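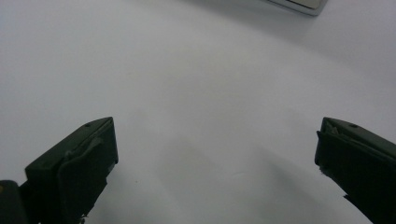
## Can a machine tidy the kitchen yet?

Some chores are easier for a machine than others. A robot vacuum can cross a floor without help. Putting away the dishes is much harder, as every item has its own size, shape and weight.

Many robot hands have only two fingers. They open, move to either side of an object and close. Your own hand has five fingers, and your skin tells you at once when something begins to slip.

Clear plastic is a special challenge. Light passes through it and bounces off it, so a computer may have trouble finding its edges.
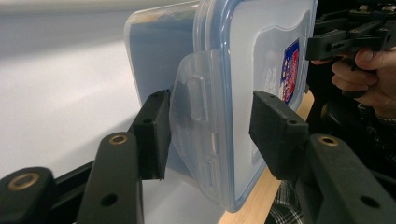
*A clear food container held on its side between two black foam-covered pads.*

People can help machines learn by doing a chore many times with a hand-held gripper. At Ullstead, the learning program studies 70 recordings of one simple task before it makes its first try.

### Try it at home

Using only your thumb and one finger, pick up an empty plastic container. Can you also open the lid?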